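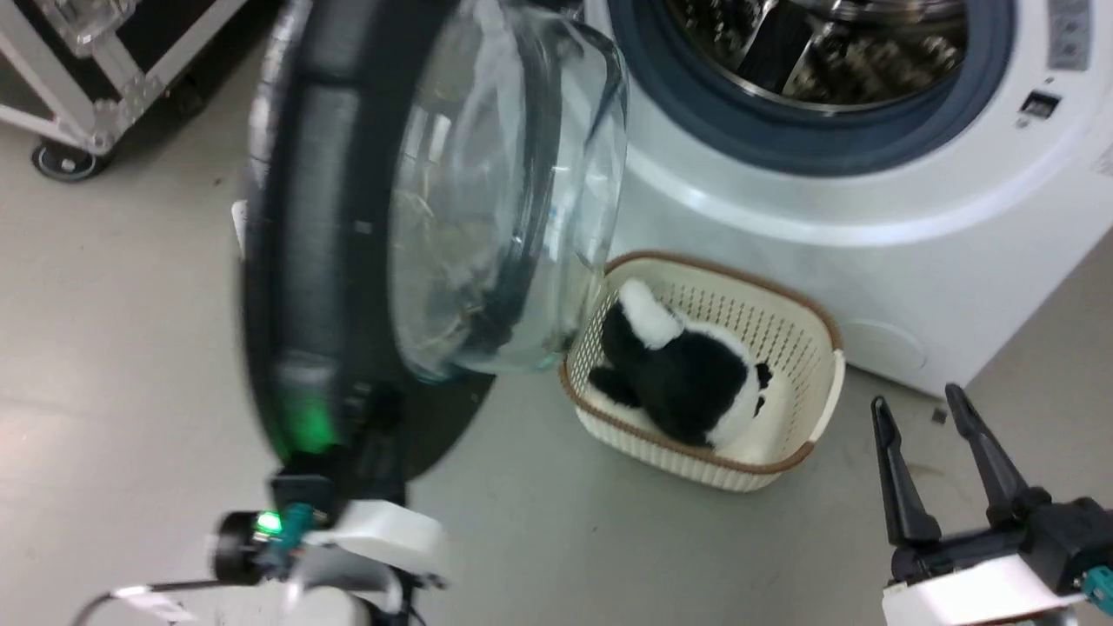
Re: Re: laundry – are we there yet or not

Sorry for the slow answer, been on the night shift since Tuesday and reading the list on my phone. Quoting the bit I want to argue with, rest trimmed.

> I run the back end of a small laundry (towels and sheets mostly, two
> salons and a guest house). Everybody keeps telling me the machines
> are coming for this job. I've been hearing it since I bought the
> place. So a straight question for those of you who work with the
> things. Can a robot do a load of washing today, start to finish, no
> person touching anything? Yes or no. If no, which part is it stuck
> on? I'd have guessed folding. My nephew says folding is solved and
> he's seen the videos.
>
> Second question, if I put 3000 aside this year toward one, am I
> kidding myself?

No, and yes. In that order.

Longer version. Folding gets all the talk since it looks clever on video. A towel on a clean table, flat, good light, same towel every time – sure, lots of groups can do that. Your towels don't arrive flat on a table. They arrive in a knot with somebody's sock in it. So your nephew's right about the video and wrong about your back room.

But folding is the end of the job. Look at the front of it. Picture at the top is the kind of thing I mean, two-arm robot at a front loader, door wide open, left gripper on the door, right one open and free, basket sitting on the floor in front with one stuffed animal in it. Black and white thing, panda or something like it. That's the whole load. One toy.

And there's still plenty in it that can go wrong:

- the door. Swings on a hinge so the hand has to follow an arc. Pull straight and you're fighting the hinge. People do this without thinking, arms don't, unless somebody spent time on it
- the glass. Clear bowl, sticks out a long way. Depth cameras hate glass. They see through it, or see a reflection, or see nothing and think the space is free. Then the elbow goes into it
- the basket close to the door. In the picture the glass covers part of the basket from where the camera is. So either move the basket or reach around, and both of those are their own little problem
- two fingers. Fine for a plush toy, you can grab it nearly anywhere. A wet fitted sheet is another animal
- the rubber gasket. Stuff catches in the fold of it. You'd run a finger round without looking. The robot has to know to do it and then feel that it found something

That last one is my pet subject so I'll stop.

What we did at Gasska, for what its worth. Rig we call Brodent, two arms on a fixed stand, ordinary home washer. Spring before last we gave it one job, basket to drum, shut the door. No buttons, no soap. Mixed loads, cotton shirts, socks, a few hand towels. By May it was getting the door shut with nothing hanging out on up to 90 percent of tries. Sounds great. Then we moved the washer to the other side of the room, window behind it now, and it dropped to 54. Same washer, same clothes. Took us weeks to get most of it back and I still dont fully trust it in the late afternoon.

Speed too. A small load took it 4 minutes on a good run. You do it in the time it takes to answer the phone. Slow is OK at home, at night, nobody waiting. In your shop slow is money.

Unloading is worse by the way. Everything's heavy and twisted and stuck to the drum wall. Pull one sleeve and the whole lot comes, or nothing comes. We tried it for a while at Noltimholm, on the shop-floor side, with bigger drums and work overalls. Gave up and put a person there. The person was cheap and happy and had it empty before the arm finished planning. Zippers scratch things also. Forgot to put that in the list.

So where does it stick, you asked. My answer is the joins between the steps. Opening a door – OK. Picking up a soft thing – OK. Dropping it in the drum – OK mostly. Doing all of them in a row, and noticing a sock fell on the floor two steps back and going to get it, that's where it comes apart. Most demos stop before that point. When you watch one, watch the floor. And watch for a jump in the clip.

On the money. Don't. 3000 doesn't get you an arm you'd want near customers linens, never mind two arms and someone to keep them going. If you want to spend it on the laundry, spend it on carts that are the right height and a dryer that tells you when it's done. Boring but you'll feel it the first week. If it was me I'd fix the sorting table too, you said in the older thread it was too low.

When would I change my mind? If somebody takes one to a place they've never set foot in, a machine they never trained on, tips a hamper out in front of it and leaves the room. Comes back after lunch. Clothes washed and in the dryer, lint trap cleaned. I'd buy a ticket to see that. The Cosgrove people say they're close on the loading half. I've seen their slides, not the robot, so no opinion.

Somebody else on here asked about top loaders – easier for the door, harder for the reach, arm has to go down into a deep hole and the camera can't see past its own hand. Didnt try it. If anyone has I'd like to hear, on list please so it's in the archive.

Also still looking for soft fingertips that survive detergent, ours go gummy. Off list is fine for that one.

Back to work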